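Chapter 8
Upholstery Foam and Seat Support 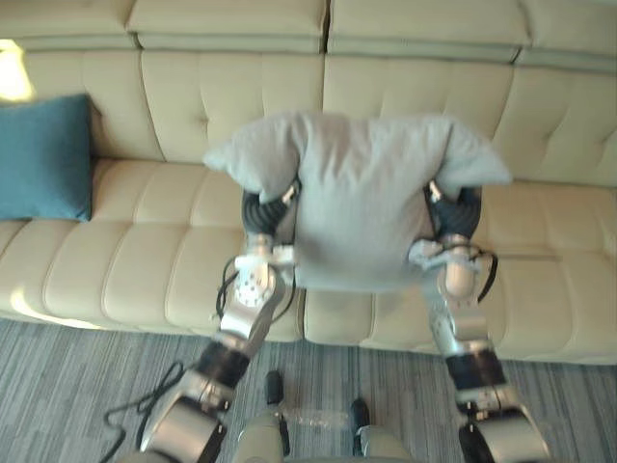

Figure 8.1 Sofa with tufted back and ribbed seat cushions.

The cover of a seat is what a buyer sees, but most of the load is carried by the material under it. This chapter deals with flexible foam: how it is graded, how it fails, and how it is matched to a frame and a cover.

Two properties are often confused. Density is the mass of foam in a given volume. Firmness is the force needed to press a test plate into a sample to a set depth. A dense foam may be soft, and a light foam may be firm – the two are specified separately.

Firmness falls with use. In the worked problem at the end of Section 8.2, a seat block from the Lamier workshop measures 430 newtons when new and 392 newtons after cycling. The student is asked to find the percentage loss and to decide whether the block still meets the order.

Stitched channels add a further variable. Each seam pulls the cover down and compresses the fill along a line, so a channeled cushion does not behave like a plain block of the same foam. Section 8.3 follows the method set out by Moynihan.

Key terms: density, firmness, hysteresis, compression set, channel depth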